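Cuaderno de taller, julio
Martes, 8:40

Sigo con la cola de hueso. El lote viejo se acabó ayer y he abierto el saco de Prirex. El grano es más fino que el anterior y de color más claro. Huele menos. He puesto en remojo una parte de cola por dos de agua, en frío, en el bote de cristal con tapa. El resto del saco queda en el estante alto, cerrado con pinza.

9:15
La cola ya ha hinchado por arriba pero en el fondo queda una capa dura. Remover con la varilla y esperar. Con el grano viejo esto no pasaba porque era más grueso y el agua entraba bien entre los granos. Para la próxima: echar el agua primero y la cola después, poco a poco.

Mientras tanto, desmonto el cajón izquierdo de la cómoda Snorradóttir. Ficha 229. Las colas de milano de atrás están sueltas, las de delante aguantan. El fondo es de pino y tiene una grieta a lo largo de la veta, abierta 3 milímetros en el extremo. Alguien la rellenó con masilla y la masilla se ha despegado por un lado. La saco con el formón estrecho. Sale entera, en dos tiras.

10:30
Cola al baño María, termómetro dentro. Objetivo, 60 grados. No pasar de 65. El hornillo nuevo regula mal en la parte baja: o se queda corto o se dispara. Lo he dejado en el segundo punto y levanto el cazo cuando sube demasiado. Habría que pedir a Arstead el calentador con termostato que venía en el catálogo de primavera. Apuntado en la lista de compras.

Prueba de hilo entre los dedos: hace hebra corta, se corta pronto. Le falta cuerpo. Dejo el bote destapado un rato para que pierda agua.

11:20
Segunda prueba de hilo, mejor. Encolo tres parejas de tacos de haya, testa contra hilo, para comparar con los tacos del lote viejo que están en la caja de muestras. Marcados a lápiz: P1, P2, P3. P1 sin calentar la madera. P2 con la madera calentada con el secador. P3 calentada y con la testa encolada antes con una mano diluida. Sargentos con presión moderada. No tocar hasta mañana.

Los tacos los he cepillado a mano. El cepillo pequeño pide afilado, deja una línea en medio de la cara.

12:10
Grieta del fondo. He descartado rellenar otra vez con masilla. Tira de pino viejo, sacada del tablón de retales que está detrás de la puerta, con la veta en el mismo sentido. La he rebajado en cuña y entra a mano hasta la mitad. Queda repasar el último tramo, donde la grieta hace una curva. Encolar solo por un lado, para que el fondo pueda moverse con la humedad del invierno.

Gasto de la mañana: 1498 en la cuenta de materiales, con el saco y las lijas. Falta pasar la factura a la carpeta.

16:00
Vuelvo a calentar la cola. Ha gelificado bien, firme, se despega limpia de la pared del bote. Buena señal. Encolo la cuña del fondo y pongo papel encerado y peso encima. La cola que rebosa la quito con trapo húmedo y agua caliente antes de que agarre.
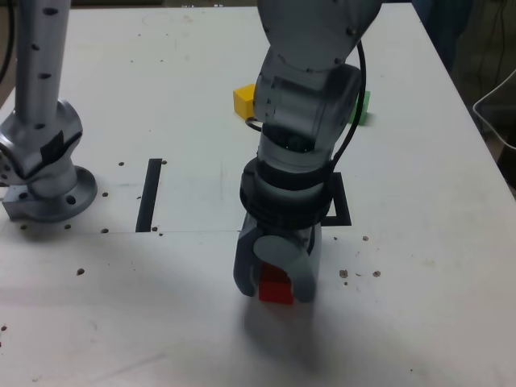
Mesa blanca, pieza roja en la pinza.

16:45
Colas de milano de atrás. Limpio los restos de cola antigua con agua caliente y pincel duro, sin mojar más de lo necesario. En dos de ellas hay restos de cola blanca de una reparación posterior. Eso no sale con agua. Rascar con la cuchilla, muy plano. Me he llevado una astilla en el borde de la segunda, guardada en sobre con la ficha.

Montaje en seco: entra justo y la diagonal coincide. Dejo los 10 minutos de calentar la madera para mañana, con el taller cerrado y sin corriente.

Pendiente:
Abrir P1, P2 y P3 y apuntar por dónde rompen, madera o junta.
Afilar el cepillo pequeño.
Pedir el calentador a Arstead.
Preguntar a Ploson si todavía tienen cera de carnauba en escamas, la de bloque cuesta mucho de fundir.
Revisar las guías del cajón antes de meterlo, la derecha está comida por delante.

Cola sobrante en la nevera, bote tapado y con etiqueta. Tirar si el viernes huele.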